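Does Sorting by Packaging Work? A Small Test on One Table

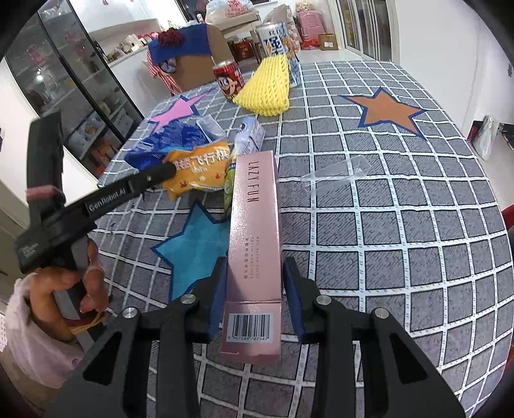 Tamsin Katene

Project report, Household Materials unit, Jandthorpe
10/14/21

Our group was asked to test a claim in the unit handout. The claim says that a person can sort ordinary household goods by their packaging alone, quickly and with few mistakes, if they are given a short list of categories first. I didn't believe it when I read it and I only half believe it now.

The group was Leandro Mateos, Nomvula Kekana, Thabiso Sibiya and me. Riaan Maluleke from the other group agreed to be a sorter for us because we needed people who had not seen the goods before.

What we used

We put everything on one table with a gray grid cloth, the one with the big stars on it. Leandro wanted a plain cloth. His argument was that a pattern makes it harder to see clear plastic, and on this point I think he was right. The flat clear tray is easy enough to find if you know it is there, but a clear pouch next to a crumpled blue bag doesn't stand out on any cloth, and the pattern doesn't help.

The goods were the sort of thing that piles up on a shelf: drink cans, cartons, a snack bag, a yellow foam net of the kind that goes around fruit, and a tall pink box with LAZY FUN down the front. We set the categories as food, drink, personal care, and packing with nothing in it. Nomvula wrote the list on a card and read it aloud before each turn.

What happened

Each sorter had 2 turns, with the goods moved around in between. Drinks caused no trouble. A can is a can, even when it has a cartoon boy's face on it, and every sorter put the cans together first. I would not call this evidence for the handout. You can recognize a can from across the room without reading a word or getting a list.

The pink box was the problem. The big letters tell you nothing. The words NAIL PATCH are there, but in fine print, and the people who got the box right were the people who turned it to the light and read it. The rest went by the color and the shine. Two of them said candy. One said personal care and then admitted it was a guess, which our score sheet had no way to record. We counted it as correct. I think that was a mistake and I said so at the time.

The yellow-orange snack bag has 飞行棋 printed on it, which is the name of a board game with little airplanes. Thabiso reads Chinese and stopped for a long while over it, wondering if we had slipped a toy into the set. Riaan, who doesn't read it, called it food right away. So the person with more information was slower, and I don't know what the handout would do with that.

Problems with the test

The food category was too wide and the packing category was too vague. Is the foam net packing, or is it trash? Thabiso and Leandro never agreed — the argument took longer than some of the turns.

We timed turns with a phone and the person holding the phone was also the person writing. I don't trust those times, so I have left them out of this report. Nomvula disagrees and has them in her notebook if anyone wants them.

What I think we can say

Shape did most of the work in our test, and print did the rest when somebody bothered to read it. Color and finish misled people at least as often as they helped. The list of categories may have done something, but we never ran a turn without it, so we can't say what. That should have been the first thing we tried.

If the unit runs again in August I would use a plain cloth, add a box for "guessed" on the score sheet, and give half the sorters no list. Leandro would also like to drop the foam net.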